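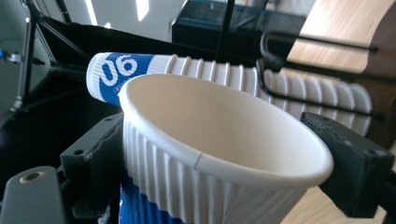

Faut-il recalibrer la pince chaque fois que l'on change de modèle de gobelet ?

Seulement si le diamètre du bord ou l'épaisseur du papier change. Pour deux gobelets de même format, imprimés différemment, le profil déjà enregistré reste valable.

4. Prise en main des gobelets en papier

Cette section concerne la pince manuelle Tirnunley et son logiciel d'enregistrement Plenska. Elle suppose que la pince est chargée, appairée au poste et que les deux doigts sont montés (voir section 3). Les gobelets à paroi lisse et à paroi cannelée se règlent de la même façon.

4.1 Préparer le poste

1. Posez le support de gobelets sur un plan stable, ouverture tournée vers l'opérateur.
2. Couchez la pile emboîtée dans le support. Les bords doivent tous être orientés du même côté.
3. Vérifiez que la pile ne roule pas quand on la pousse du doigt. Si elle roule, resserrez les tiges du support.
4. Dégagez la zone de dépose. Laissez au moins la longueur d'un gobelet entre la pile et le point de dépose.

Note — Un gobelet déformé en tête de pile fausse le premier enregistrement. Retirez-le avant de commencer.

4.2 Régler la force de serrage

1. Dans Plenska, ouvrez Profils, puis Nouveau profil.
2. Choisissez Papier mince. La force maximale passe automatiquement à 2 newtons.
3. Fermez la pince à vide et attendez le signal sonore. La position zéro est enregistrée.
4. Placez un gobelet entre les doigts, près du bord, là où la paroi est la plus rigide.
5. Serrez lentement jusqu'à ce que le gobelet tienne sans aide, puis appuyez sur Valider.
6. Inclinez la pince d'un côté, puis de l'autre. Si le gobelet glisse, augmentez la force d'un cran et reprenez à l'étape 4.

Attention — Ne serrez pas un gobelet par le milieu de la paroi. Le papier plie avant que le capteur n'atteigne le seuil et la valeur enregistrée est trop basse.

Attention — N'introduisez pas les doigts de la main entre les mors quand le témoin est allumé.

4.3 Enregistrer une séquence

1. Appuyez sur la gâchette latérale. Le témoin devient fixe.
2. Approchez la pince de la pile dans l'axe, sans toucher le support.
3. Saisissez le premier gobelet par le bord et tirez-le droit hors de la pile.
4. Écartez-le de la pile avant de le redresser.
5. Déposez-le, ouvrez complètement la pince, reculez.
6. Relâchez la gâchette. La séquence est numérotée et copiée sur le poste.

Si deux gobelets viennent ensemble, terminez le geste normalement et marquez la séquence Double. Ne la supprimez pas : le module de tri Palaniappan s'en sert pour reconnaître les prises ratées.

Une session standard comprend 500 séquences. Lors de la mise en service du poste de Bunddale, 491 ont été acceptées au premier contrôle ; les autres ont été refusées pour ouverture incomplète de la pince à la dépose.

4.4 Contrôler les patins

Les patins des doigts s'usent avec le papier — plus vite avec les parois cannelées. Contrôlez-les à la fin de chaque session.

1. Éteignez la pince.
2. Essuyez les deux patins avec un chiffon sec. Pas d'alcool.
3. Remplacez le patin si la texture a disparu au centre ou si un coin se décolle. Remplacez toujours les deux en même temps.
4. Après remplacement, refaites la position zéro (4.2, étape 3).

Note — Une légère usure de surface ne modifie pas la mesure de force.

Section révisée par Akash Bisht, 12 septembre 2022. Pour les gobelets à couvercle, voir section 5.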